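# How to wash and store cotton kitchen textiles so they last

I live in a small flat in Kitthorpe and I wash kitchen cloths and aprons nearly every second day. When I moved here I spoiled many of them, mostly with too hot water and too much powder. After some years I have a method which works well for me, and I write it down for those who are starting with their first household.

## What you need

- a bucket or a deep bowl
- normal washing powder without bleach
- bicarbonate of soda
- a soft brush (an old toothbrush is fine)
- an iron, if you like flat folds

## Step 1: Sort by colour and by dirt

Put white cloths in one pile and coloured ones in another. Then take out everything that has grease on it. Grease from one cloth goes very easily to the others, and afterwards the whole wash has a smell. New checked or striped cloths should be washed alone the first two times. Red and dark green lose the most colour.

## Step 2: Treat the stains first

For tea and coffee, make a paste from bicarbonate and a little water, brush it in softly and leave it for one hour. For oil, use a drop of dish soap on the dry cloth and do not add water until you have rubbed it in. Tomato needs cold water from the back side of the fabric. Never start with hot water on egg or milk, it will fix the stain.

## Step 3: Soak

Fill the bucket with lukewarm water and add 4 spoons of bicarbonate. Leave the cloths in it overnight. In the morning the water can be quite brown, also when the cloths looked clean.

## Step 4: Wash

Coloured cotton I wash at 40 degrees, white cotton at 60. Please read the label before, especially if there is elastic in the piece. Elastic becomes hard and loses its force when it is washed hot many times. I do not use fabric softener for tea towels, as it makes them drink less water.

## Step 5: Dry and iron

Shake each piece strongly before you hang it. This saves half of the ironing. Dry coloured cloths in the shade. Iron them when they are still a little damp, and go around any elastic, not over it.

## Step 6: Fold and put away

Fold lengthwise first, then across. If the piece has strings or cords, lay them straight before the last fold, otherwise they make knots in the drawer. I keep my things standing upright in a shallow drawer, the oldest at the front, so that all of them are used equally. The drawer must be fully dry. In January, when the kitchen window stays closed, I leave it open for an hour in the evening.

Cloths which are too thin for dishes can still be good for windows or shoes. Cut them in two and keep them apart from the kitchen ones. 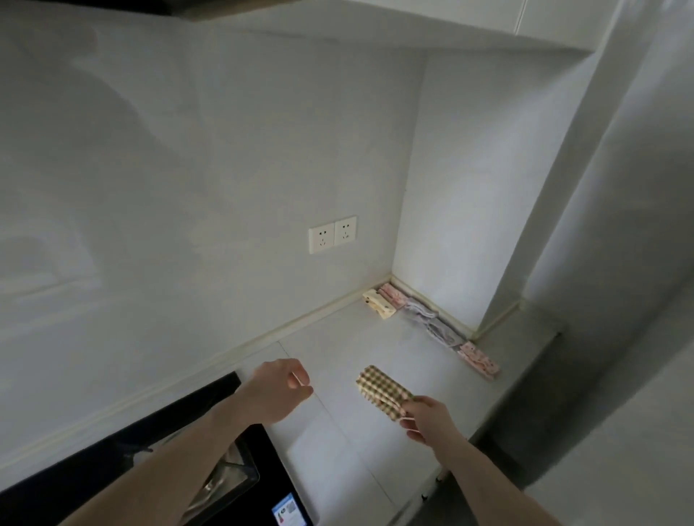 *Folded gingham with white cords, held over the worktop.*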